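Brircombe Skin and Soap Swap, minutes of the July meeting

I'm typing these up again, so you get my version of events. If I left out your favorite part, tell me before the next one and I'll add it in!

We started at 7:10 pm, ten minutes late as usual. There were 11 of us around the table. The minutes from last time were accepted, with one fix: the oat cleanser recipe should have said cool water. I had typed "cook water" (sorry, my fingers were tired).

Hand cream test. Everybody had been using the Zanell hand cream for two weeks and we went around with opinions. Most of us liked how fast it sinks in. I loved it at night and couldn't stand it in the daytime, the smell is really strong on me and my coffee started tasting of lavender. Two members got dry patches between the fingers and stopped using it, so they're going back to plain shea butter. We agreed to put it on the "okay, not amazing" list. The unscented one might do better, and I offered to try it first.

Lip balm batch. The June batch came out grainy. We talked this over for a long time — longer than the hand creams, the sunscreen and the money put together — and the feeling was that the shea cooled down too slowly. Next time the tins go straight into the fridge. We also want a bit less beeswax, as a few of us felt like we were putting a candle on our lips. I still have the spare tins from June if anybody wants to melt them down and try again.
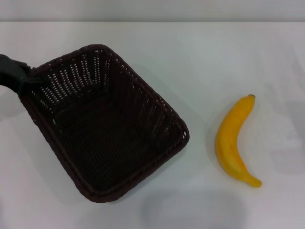
Dark woven basket and a banana on the white table.

Bulk order. We had a vote on ordering from Flosholm again and it passed, eight in favor and three against. The ones against would like us to try Veres first, and I do see the point, the last Flosholm box was slow to show up. But the almond oil was so nice! The plan is 200 small jars with lids plus the oil, and the total comes to 259 dollars with shipping. I need your share before I place the order, cash or transfer, either is fine with me.

Money. We have 570 dollars in the account before the order goes out. Somebody asked if we could spend a little on a better kitchen scale, the old one jumps around when you weigh small amounts. Everyone said yes, up to 40 dollars. I'll look for one.

Sunscreen talk. This was supposed to be a short item and of course it wasn't. The main question was what to wear under makeup that doesn't pill. The tips I managed to write down: wait a good few minutes after moisturizer, pat it on, and skip the silicone primer. We also said once more that we do not make our own sunscreen in this group, not even for fun. Please buy it.

Next meeting. Clay masks got moved to August, we ran out of evening. Bring a small bowl, an old towel and a headband if your bangs get in the way. If your skin reacts easily, do a patch test on your arm at home the day before.

We wrapped up at 9:05 pm. There's a gray hair clip at my house that came home in my bag, so text me if you're missing one.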